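How to fold black jeans on the bed

If you have no big table, the bed is a good place for folding. Push the blanket to the far side and make the sheet flat with your hand. I do my jeans every Wednesday, after the washing is dry.

1. Close the button and the zip, and empty the pockets.

2. Take one leg and pull it straight, then do the same with the other. Black denim hides its creases — feel for them with your palm.
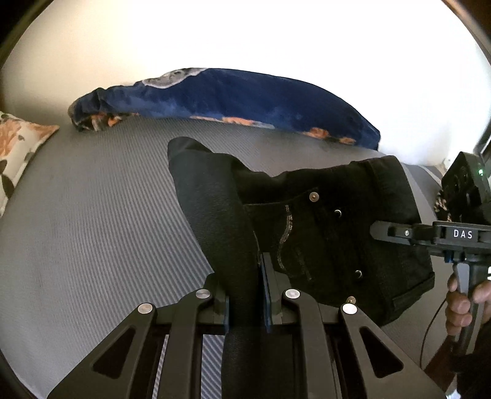
3. Lay one leg over the other, so that the back pockets are outside. Push the pointed part of the seat inwards to get a straight line.

4. Fold from the hem to the waistband, then fold 2 times more. For a drawer of 200 mm height, stand the jeans on the folded edge.

New black jeans can leave colour on a light sheet, so put an old towel under them for the first few washes.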